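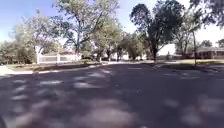 Skelteck Support: Before we go any further, please confirm whether the false stops happen with both cameras or only with the Plirkstead. If it's both, we'd look at the controller first. Please also confirm the rover has been restarted.

Ticket 3659
Product: Tomar drive controller, outdoor rover kit
Subject: Rover brakes for shadows, depending on which camera it's wearing
Priority: Normal (I asked for High)
Status: Open

Yes, it has been restarted. It has been restarted so often that the boot chime has become part of the neighborhood birdsong.

To your question: it's both, but they fail differently, and that's why I opened one ticket and not two. The rover is a Tomar controller, your drive base, and a bracket that takes either the Dendutitz camera or the Plirkstead. We're supposed to pick one by the end of May. The street is a plain residential one with big trees, so the pavement is half shade and half sun in blotches. I mention it because your test page shows a parking lot with no trees on it, and I'd like to live there.

What happens with the Dendutitz: the rover drives fine in full shade and fine in full sun. When it gets to the speckled stretch before the cross street, it slows down, stops, thinks, and creeps forward as if the light patches might be hot. The controller log says OBSTACLE LOW CONF each time. There's no obstacle. There's a leaf shadow.

What happens with the Plirkstead: it ignores the speckles completely, which had me ready to sign the purchase order. Then we turned toward the sun and it lost the left curb. The log says EDGE LOST, then EDGE FOUND, then EDGE LOST again, and the rover wags its way up the road like a dog that has spotted somebody it knows.

Attached: the controller logs for both, and the settings export.

Skelteck Support: Thank you. In the settings export, Shadow Reject is off. Is that intentional?

It was off when it came out of the box. I have now turned it on. I'd gently suggest that a setting called Shadow Reject might want to be on for a product with the word "outdoor" on the carton.

Log, Monday

9:10. Shadow Reject on, Dendutitz on the bracket, default exposure. Start from the usual spot, heading for the junction. Three stops, all in the mottled part. Fewer than before. The stops are also shorter, so it now seems less frightened and more annoyed.

9:35. Same camera, exposure locked by hand for the shade. Stops went away. So did any detail on the white walls past the junction, and the controller reported SCENE BRIGHT for most of the run. It doesn't need those walls for anything, so I can live with this. I'd like somebody at Skelteck to tell me whether the controller can.

10:05. Exposure locked for the sun. Bad idea. Every shadow became a hole and the rover treated it accordingly. Ended the run early and walked it home.

10:40. Swapped to the Plirkstead. The bracket screw is a different thread. This isn't mentioned on the bracket, in the booklet, or on the Plirkstead. I had the right screw in the truck by sheer luck, so please don't count that as documentation.

11:00. Plirkstead, auto exposure, Shadow Reject on. No stops at all. It kept a straight line with the sun behind it and I had time to drink a coffee.

11:25. Plirkstead, turned around, sun up ahead and to the right. See the next part.

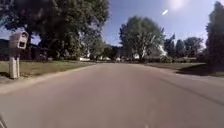 Reading time: 3 min

The curb on the left is perfectly good curb. It's low and pale, it runs along the lawn past the mailbox, and I can follow it without any trouble on the laptop. The controller couldn't, on this heading, for more than a few seconds at a stretch.

My theory, for what it's worth: the sun is in the picture, so there's a white blob with haze around it, and the edge finder gets its contrast number from the whole picture instead of from the part with the curb in it. There's a little slanted white streak near the sun too. I took that for flare. Please have someone who knows lenses look at it before I repeat this in a meeting.

While you're in there, look at the bottom left corner. That dark sliver is the rover. The bracket puts the camera far enough back that it can see a bit of itself. I don't think this is the cause, but the controller has a Body Mask setting and mine is blank, and I'd like to know whether blank means "nothing to mask" or "we never got to this."

11:50. Same heading, Dendutitz back on (other screw). It held the curb the whole way. It also braked for the shade coming off the trees on the right, once, hard enough that I apologized to it.

So the score is that one camera can't handle shadows and the other can't handle the thing that makes them.

Skelteck Support: This is very helpful. A few items. (1) Blank means no mask is applied. Please draw one over the corner. (2) Please set Edge Region to Lower Half. (3) What value do you have for Edge Gain? (4) We've passed the bracket thread comment to the documentation team.

Edge Gain is 44. I didn't choose it. It has been 44 as long as I've owned the thing. The help text under it reads "Adjusts edge gain."

Edge Region was on Full. It's now on Lower Half. Mask drawn. Drawing it took four tries because the tool saves when you press Escape.

Log, same day

2:15. Plirkstead, Lower Half, mask on, Gain still 44. Same heading as the 11:25 run, though the sun has moved on, so don't read this as a clean comparison. One EDGE LOST, one EDGE FOUND, no wagging.

2:40. Repeated. Two EDGE LOST, both short. The rover drifted a little toward the middle and came back on its own.

3:05. Dendutitz, same settings. One stop in the speckles. I tried it again and got no stops. I don't trust either result.

3:30. Battery. The controller reported 365 minutes remaining and shut off. Opening a separate ticket for that.

Where I am: leaning Plirkstead, if the low sun can be made to behave. I still need a late morning run with the new settings before I say so in writing. I also need to hear from you whether Gain should go up or down, since "adjusts" covers both.

Skelteck Support: Down, in small steps. Please leave the mask on and send the log from the late morning run. We'll keep this ticket open. We have marked it Waiting on Customer.

Fine, but I'm putting the battery one in as High.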